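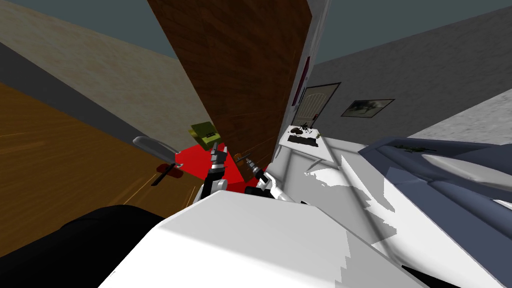 Last edited: August, 16:40

Hatar, dark lager, pilot notes continued

Picking up from the transfer. Tank 2 is full and closed, gauge reads 767 liters after the yeast dump. I had written a higher number on the whiteboard before the dump, so ignore the whiteboard. The brew sheet in the folder is correct now.

Gravity has stopped moving. Same reading at the morning check and again after lunch, both on the glass hydrometer, sample degassed by pouring back and forth between two jugs. The handheld meter gave a slightly lower figure both times. It has been doing that since the battery change, and I would like it sent off for calibration before the next batch. Until then please write down which instrument you used.

Butter test

Did the warm sample test for diacetyl again. Two jars from the same pull, lids on, one in the hot water bath and one left on the bench, then both cooled to the same temperature before smelling. Bench jar was clean. Heated jar still had some butter in it, less than last time but I picked it out blind when Renzo swapped the jars. Renzo Bianchini could not find it in either one. He did get it last time, so it is going the right way.

Decision: leave it warm for another day and test again. No crash cooling until both jars smell the same to both of us. I know the cooling slot on the glycol schedule was meant to be tonight. The tank next door can have it.

Note on the jars: the ones with the orange seals hold a smell from whatever was in them before, and we nearly threw out a good result on the earlier batch because of it. I have put those in the box for hardware. Use the plain glass ones with the foil.

Malt

The Trurnmont dark malt came in under the same lot name as the spring delivery but it does not behave the same. Crushed finer at the same mill gap and the runoff slowed down badly near the end of the sparge. We had to stop, cut the bed with the rake and recirculate. Cost us most of an hour. Wort was cloudy for a while after that and then cleared.

I opened the gap a touch for the second mash and it ran fine, with a small loss in extract. I'll take the small loss. The new setting is marked on the mill in pencil next to the old one. Somebody should ask Trurnmont if they changed the kilning, or the supplier for the barley, or anything. The analysis sheet they send has color and moisture on it and not much else we can use for this.

Color in the glass is about where I want it, dark brown with red at the edge when held to the window. Head is tan and holds well, though this is a warm flat sample shaken in a jar so I am not reading much into it.

Roast is softer than in the first version. I moved the dark malt out of the main mash and added it at the top of the bed just before runoff. The dry ash taste at the back is gone. There may now be too little there. Renzo thinks it drinks like a brown ale that somebody fermented cold. I think it will read drier when it has full carbonation and is properly cold. We'll see at the tasting.

Yeast

Dump from the cone was thick and pale for the first part, then darker and thinner. Kept the middle part only. Viability on the slide came out at 97 percent by methylene blue, which I don't fully believe. That stain always flatters the count in my hands. Call it healthy and leave it there.

Stored in the steel brink in the cold room, vented, label on the lid and on the side. It has done 4 generations in this building. I would use it for one more and then start fresh from the slant. There is no sign of trouble on the plates, only that the last batch took longer to get going than the one before it, and I don't want to find out the rest in a full tank.

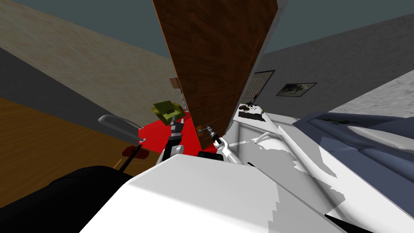 Simulated room: one gripper at the doorknob, the other holding a yellow-green boxy object.

Tank fittings

The new butterfly valve from Hollenstein weeps at the stem when the tank is under pressure. Very slow, a bead forms and then runs down. Tightened it a quarter turn and it stopped, then started again after the cleaning cycle. The seat seal looks fine so I assume the stem seal. There is a spare in the drawer under the filter parts, but it is for the older model and the groove is a different depth. I tried it. Don't try it again.

I have written to Hollenstein asking for the right seal and for the part number to go in our list. In the meantime the weeping valve is on the outlet of the water tank where it does no harm, and the old one is back on the beer side.

Also swapped the sample valve on Tank 2. The old one had a film behind the diaphragm that the cleaning loop was not getting to. Took it apart in the sink and scrubbed it, then boiled the body. From now on sample valves come off and get opened after every batch, and go on the checklist as a separate line. It was previously folded into "clean fittings", and I can see from the sheets that this was being ticked by people who had only sprayed the outside. I include myself.

Cleaning run

Full caustic cycle on the transfer hose and the pump before moving beer. Rinse water tested neutral with strips at the far end. Acid rinse after, then sanitizer, left full until needed. Pump seal was noisy on startup and settled down once it was primed. Bleed the air out at the high point of the hose first, it helps a lot.

We are low on acid. Enough for maybe one more tank and a set of kegs. Order placed by phone, no delivery date given.

Carbonation plan

I would like to let this one finish under pressure and pick up as much of its own gas as it can. That means closing the spunding valve earlier next time. On this batch it was left open too long and the beer will need topping up through the stone. Set low and slow, overnight, with the tank already cold. Last time it was rushed and we got a foaming mess in the first kegs and flat beer in the last ones.

For the bar at Stullitari they want it a little softer than our usual lager. Their lines are long and the cellar runs warm, so part of what they call too fizzy is the setup at their end. I'd still set aside their kegs first, at lower gas, and then bring the tank up for the rest. Kegs for them to be marked on the collar with tape so they don't get mixed in.

Their order is for almost 2 pallets, which they may or may not stick to once they've tasted it. I have told them nothing is promised until the cold tasting.

Tasting so far, warm and flat

Smell: bread crust, a bit of cocoa, faint sulfur that blows off. Butter only in the heated jar as above.
Taste: toast first, light sweetness in the middle, clean finish. Bitterness is low. Could stand a bit more. If we do it again I would raise the first hop addition and leave the late one alone.
Body: fuller than I expected from the gravity.
Faults: none that I'd hold it back for, apart from the butter.

Still to do

Repeat the jar test tomorrow morning, both of us, blind.
If clean, book the glycol and start bringing the temperature down in steps.
Pull a plate sample from the new sample valve.
Send the handheld meter away.
Chase Hollenstein for the stem seal.
Ask Trurnmont about the dark malt.
Clear the whiteboard and copy the right volume onto it.
Find the missing clamp from the transfer hose. It was on the bench at noon and is not there now. I have used one from the filter set, so the filter set is one short.

17:15, added: Renzo found the clamp in the bucket of sanitizer. Filter set is complete again. Water bath is off and drained.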